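The Fine Print on Picking Up a Towel

A new house rulebook for teaching robots at home runs to 30 pages, and most of them are about manners

The first rule in the Claveo handbook is that you must ask before moving a pillow. The second is that you must put the pillow back. You have to read as far as page 9 before anyone mentions a robot.

I had expected something sterner. Standards documents are usually written by people who have been hurt by a previous standards document, and they show it. But Claveo, a small outfit in Dellville that gathers hand-held gripper recordings in people's homes, has produced a rulebook that reads in places like a note left for a house sitter. Use the outlet you were shown. Do not tidy. If the cat wants to be in the recording, the cat is in the recording.

The work itself is easy to explain and oddly hard to do. A person carries a gripper in each hand and goes about a chore with them: packing a box, clearing a shelf, folding whatever will hold still. A camera on the tool keeps a record, and later a machine is supposed to learn from it. The trouble is that people, given a tool and an audience, begin to perform. They slow down. They pick the nice objects. They leave the sponge for last and then forget the sponge.

The handbook has a whole chapter on this, titled "Ordinary Means Ordinary." A bedroom should stay the bedroom it was when you rang the bell. Objects should come from the house. Boxes should be whatever boxes the house has, and a torn one is as welcome as a new one. An early draft, I was told, required "clean, undamaged containers," and the line lasted until the first home visit in April.

Soft things get the longest treatment. Rigid objects have edges, and an edge is a kind of handle. A towel has opinions. The rules say to close on the thick part of a roll, to keep the jaws from pinching anything tied around it, and to stop if a ribbon starts to travel with the finger pads. You may try again 2 times. After that you log the attempt as it stands and move on, which struck me as better advice than most of what I have been given about wrapping presents.

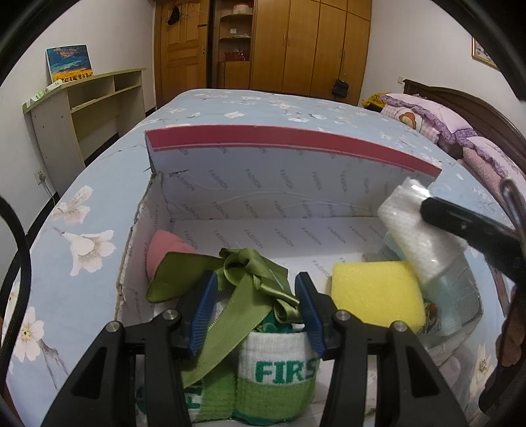 What the rules say about failure

Failure gets its own section, and a generous one. A dropped item stays in the record. So does a bad grip, a change of mind and the long pause in which a grown adult considers a sponge. The only thing you may not do is fix it with your fingers and carry on as if the gripper had managed alone. The handbook calls this "helping," and uses the word the way other people use "arson."

Cabral, a rival group that works mostly in kitchens, takes a harder line. Its rules throw out any run with a drop in it, on the theory that a machine ought to learn from good examples. The Claveo view is that a machine raised only on good examples will have no idea what to do at the first bad one. I have met people like that, several of them in management.

Both groups have sent their rules to Gillia, a shared project that is trying to turn them into one short guide. It has collected 840 comments so far. I read a good number of them over two evenings and can report that a startling share concern the word "box." Does it include the lid? Is a flap part of the box or an obstacle attached to it? One reader argued over four paragraphs that a box with its flap up is a different task from a box with its flap down. I began that comment laughing and finished it mostly persuaded.

Whose bedroom is it, anyway

The part I would keep if I had to throw out the rest is the privacy section. A bedroom is full of things that say more than their owners intend. There are pictures on walls, clothes on hooks, whatever has gathered on the desk. Under the Claveo rules, the household walks through the room first and decides what may be seen. They get the recording before anyone else does, and they can pull it without giving a reason. No arguing, the handbook says, and no sighing.

The Gillia draft keeps all of this except the sighing - a loss, in my opinion. Comments close on 26th August, and the box question is still open.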